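Kamwood – questions I get a lot

Is Kamwood a band or just you?
Mostly me, in my spare room! Lamduan Onsri sings on 2 of the tracks on Iltenine, and I'd have her on all of them if she'd let me.

Can I still get the Iltenine cassette?
I made 200 and there are 12 left – message me before you pay, please.
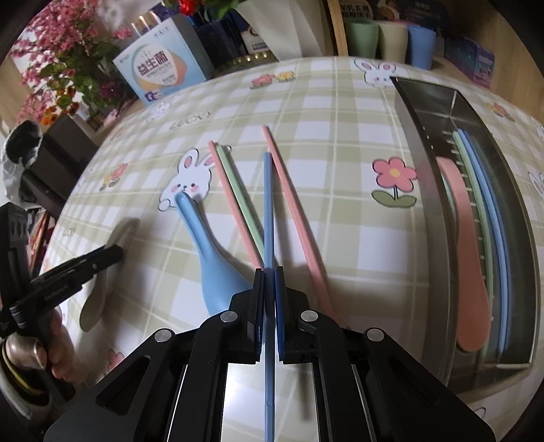 Do you play live?
Now and then, usually on a Thursday. It's slow drone stuff, so bring a cushion.

Can I use a track in my film?
Probably, yes. Send me a rough cut and tell me which piece you're after.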